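Moving the stock CSV import off the web server

The shop's nightly stock import had been failing since January. The feed from Laline, our supplier, is a single CSV with 1,625 rows, one per SKU and warehouse. Our import script read the whole file into memory, looped over it and saved each product through the normal model. Each save fired every observer and marked the price index as stale, so a small file took 17 minutes and usually hit the PHP timeout before the end.

I tried raising the timeout first. It ran to completion twice, then the database started dropping the connection instead.

The version now in place works like this. A cron job at 02:30 fetches the file and writes it to a staging table, with no validation beyond column count. A second job compares staging with the live stock table and keeps only the rows where quantity or status differs. Those go into the queue in batches of 1,000, and the consumer writes them with a direct insert-on-duplicate query. Indexers are set to update on schedule, so the stock index runs once at the end.

Most nights only one batch is needed. The full run takes under a minute, fetch included.

Two things caught me out. The feed pads SKUs with trailing spaces, and the old script trimmed them without saying so anywhere. The new one did not, and 7 products went to zero stock on the first morning. Ashton Donnelly spotted it in the order log before I did. The trim now happens in the staging query.

The other was the bundle products. A direct write to the stock table skips the code that recalculates the parent, so bundles stayed out of stock after their parts came back. I added a step that collects parent IDs from the changed rows and saves those the slow way - there are few enough that it doesn't matter. 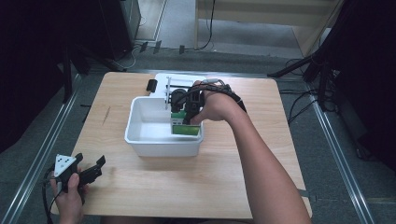

The step runs after the last batch and before the index, and the parent IDs are written to the same log as the stock changes.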